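Bench notebook, June
Cerach moisture meter vs. oven-dry, continued

Picking up from last week's page. The claim in the Cerach sheet is that the pinless meter reads hardwood to within 2 percent moisture content "regardless of species or thickness." I don't believe it, and after this morning I believe it less.

Oven-dry is the reference, same as always. Weigh, bake, weigh, repeat until two weights in a row agree. It's slow and it's dull and it doesn't care what the brochure says. The balance got checked with the 500 g and 1000 g weights before I started. Both fine. Logged under 3295 so the readings don't end up mixed in with the Halitz samples again. 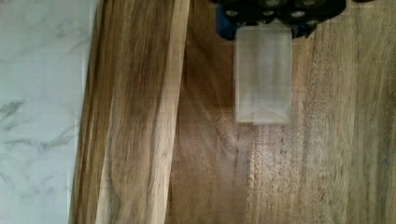 First question is what the meter does with thin stock. The sensing depth is supposed to be adjustable, but the dial has no scale I can make sense of, and turning it changes the reading by less than picking the meter up and putting it down again. My guess is that on anything thin it reads partly through the sample and into the bench. Easy to test: same sample, three different things under it. I'm also going to bag the samples between weighings from now on. A frosted, see-through thing with straight sides and a flat bottom, like the one in the photo, would be about the right shape for standing a sample up in if I could find a lid that seals. Povilas says bags are fine. Bags it is, but I want the air squeezed out.

Results with the maple offcut: one number on foam, a higher one on the steel plate, higher again on the damp concrete by the door. It's the same piece of wood. The order of the readings is what I'd expect if it's seeing the backing. I repeated it after lunch and got the same order, though the foam reading had drifted down a little. Could be the wood, could be the battery.

Povilas Jõgi doesn't agree. He thinks the steel plate is a cheap shot because no one stores lumber on steel. Fair, but people do store it on concrete, and the sheet doesn't say a word about either one.
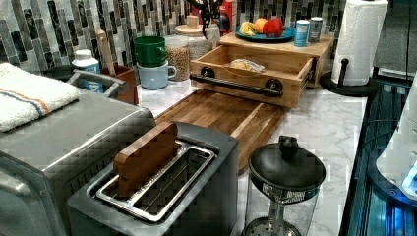
The other thing bugging me is the correction table. Navickas sent theirs over and it doesn't match the one in the Cerach manual for ash or cherry. Both claim to be based on oven-dry tests. Neither says how many samples, how thick, or what temperature. I'd like to see raw weights from either of them before I use a correction at all. For now every meter number in this book is uncorrected and marked U.

Note to self — end grain. Two of my samples were cut from the end of the board and those will have dried out faster than the rest. Throw them out and recut from the middle. I knew this and did it anyway.

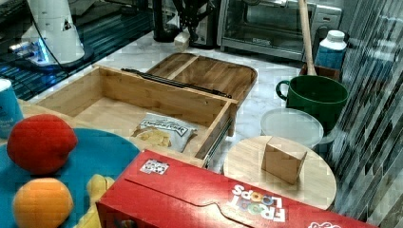
Labeling is still a mess. Pencil on the wood is fine until the piece goes in the oven and comes out darker, and then I'm tilting it under the lamp trying to tell a 3 from an 8. Tape adds weight and leaves glue. Povilas wants small printed stickers, the kind of thing you can see near the corner of the Froot Loops box, white with a bit of pattern on it. I can see the appeal for the bags. On the wood itself, no: it's more weight and I don't trust the adhesive in the heat. Number stamps would do it if the set weren't missing half its digits.

Next:
Recut maple and cherry, mid-board only
Repeat the backing test on thick stock. If the reading still moves, the depth story is wrong and I need another one
New battery before anything else
Ask Dralley if we can borrow their pin meter for a day

Not signing off on the Cerach for incoming lumber yet. Povilas can put his own note under this one if he wants.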